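23 Dec 2019
By the Drinano notes desk

Teaching by hand: a look at the Kundska method

Kundska is a way of teaching a robot arm to handle kitchen things without using the robot during the teaching part. A person does the job with a hand-held gripper that carries a camera, and the recordings are used to train the arm later. The group at Fusstead has been at it since June and says it now has 4000 recordings. I went through their results with a pencil and came away less sure than they are. The pictures are from the teaching side, where most of my questions are.

The main claim is that hand-collected recordings are as good as ones made by steering the arm itself, and much faster to get. Faster I believe. As good is a bigger thing to say, and the write-up gives it one paragraph and a chart with no error bars.

A lidded white container on white paper, with the gripper fingers wide open. The barcode and the printing on the side give the camera something to hold on to. I would like to see the same test with a plain box - the write-up doesn't have one. 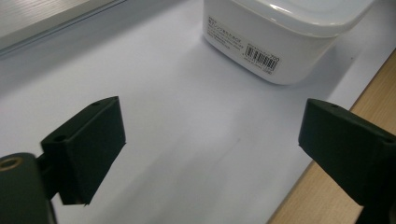
Small things in open tubs

The arm did worst on this group. Luik, the software that turns the camera view into arm motion, finished 59 percent of the tries, and a "finish" was allowed up to 3 attempts. Count first attempts only and the number has to be lower, but it isn't printed anywhere.

Two hand-held grippers over a green tub, with a small dark thin thing lying inside it. One foam pad is over the tub and the other is out past the rim. 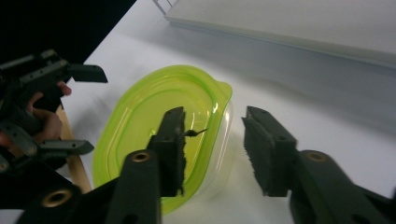

A person can feel when a pad touches the side of a tub, or at least feels something through the handle. The camera records none of that. So the arm is asked to copy a move with part of the information missing, and I don't see how more recordings of the same kind would fix it. The group thinks they will. They may be right, but the curve they show goes flat well before the end.

I also asked whether the people doing the teaching were the same ones who picked which recordings to keep. They were. About a tenth got thrown out as "unclear," and there is no written rule for what that means.

None of this makes the hand-held approach a bad idea. It's cheap and quick to set up. I'd still wait for a test in a second kitchen, with somebody else keeping score, before repeating the "as good" part.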